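The Second Gripper

The Ostevau came in a box with no manual, only a card that said to seat the fingers before applying power. I seated the fingers. Then I took them off again and put them on the other way, and they fit.

I had been at the repair hall in Farnus for two winters by then. The company, Saltis, bought old office computers by the truckload and took them apart for whatever could be sold. There were 3,000 of them under the roof in February, stacked on pallets to the height of the lights. My job was to decide which gripper we would buy for the new line. I had two to choose from, the Ostevau and the Sukprasert, and a form with a column for each.

The form was my own fault. I had asked for something in writing, and the office sent me 34 tasks, starting with "lift a flat object" and ending with "other." I left "other" for last and did the rest in order. The Sukprasert was faster on nearly all of them. It closed hard and it closed the same way every time. On the Ostevau the fingers gave a little when they met something, and I spent most of a morning deciding whether that was a feature or a loose screw. I tightened everything I could reach. They still gave.

By the afternoon I was tired of blocks and cylinders. I put an old tower on the bench, laid it on its side, and took the cover off. 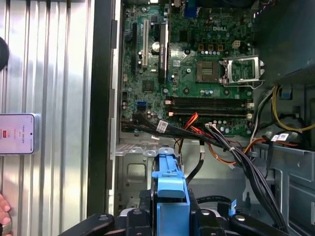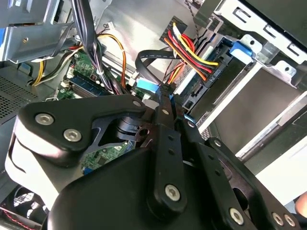
My father fixed radios, and I learned to work inside a chassis by watching his hands from the other side of the table. He never pulled on a wire. He would follow it back with one finger until he came to the end of it, and then he would hold the end and wait, as if the thing might let go by itself. I thought about him more that winter than I had in years. Holding a blue data connector between two black finger links, with power wires spread out close by, was the nearest I had come to working the way he did. I had the controller in my lap and I could hear myself breathing. I eased the stick back a hair and the fingers gave, the way they had given all day, and I stopped and let them sit.

I wrote "holds without crushing" in the left column. Then I crossed it out, as the form only wanted numbers.

The office called at four. They wanted to know which one.

"I'm not finished," I said.

"You've had both of them for a month."

"I've got one task left."

There was some typing on the other end. The woman told me that the Sukprasert was 924 less per unit and that the order had to be in before the quarter closed. She asked if there was anything wrong with it.

"No," I said. "It's a good gripper."

"Then what's the problem?"

I looked at the pallets. Every one of those machines had been put together by somebody, on a line somewhere, pushing plugs into sockets all day until a bell rang. The Sukprasert would have them apart in no time. I had watched it work. It took hold of a thing and the thing came out, and sometimes a piece of the board came with it, and on the form that counted as a success.

"What are we selling out of these?" I asked.

"Boards, mostly. Memory. Drives."

"Whole?"

She said she would have to check. I told her to go ahead and check, and that I would wait. She put me on hold. The music was a piano piece that skipped in the same spot each time around.

I set the phone on the bench with the speaker on and picked up the controller again. Under "other" I wrote one word, "cable," and in the left column I put a 1. The right column I left blank until I could swap the grippers and do it fairly. The wrench was in the drawer. The piano skipped and started over, and I went to get it.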